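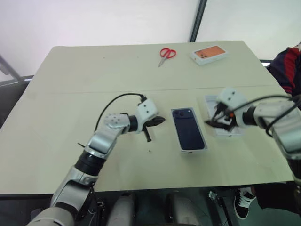

Pernine Opens Two-Arm Packaging Project to Gather Training Examples

Pernine has started a project to record two-armed robots handling boxed smartphones, the company said this week. The recordings will be used to train Letard, its learning system for packing and unpacking small goods.

The project runs at the company's Friesen site and is planned to last 12 weeks. Six stations are in use. At each one, an operator guides both arms through a task while the system logs joint positions, gripper movement and camera views. Every run is saved as a separate example, including runs in which an item is dropped or placed badly.

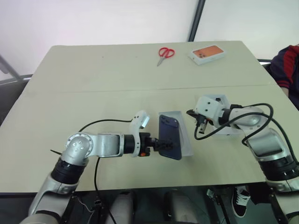 A phone held in the left gripper, with part of its packaging on the table.

Phones were chosen as the first product because the packaging calls for close handling. The trays are thin and light, and the box has little room to spare. One arm often has to hold a part steady while the other moves, and Pernine wants Letard to learn that timing from people – the company has not written fixed motion paths for the task.

Operators train for eight days before their recordings are added to the main set. They work in short shifts and change stations during the day. Starting positions are also changed between runs, and other objects may be left on the table.
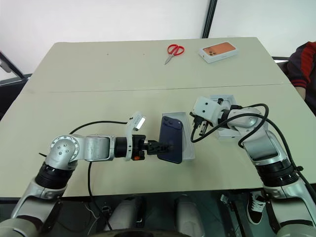
Photo: Pernine

A typical run lasts about 90 seconds. Reviewers then mark the start and end of each step, such as picking up the phone, lining it up with the tray and letting go. Runs with missing camera data are removed. Failed attempts are kept and labeled.

Eltance, a packaging services firm, will test the trained system on its own line when the recording period ends in October. Pernine plans to add chargers and earphones to the project after that test – the order has not been set.

Companies that want to suggest products for later recording can contact the Pernine press office.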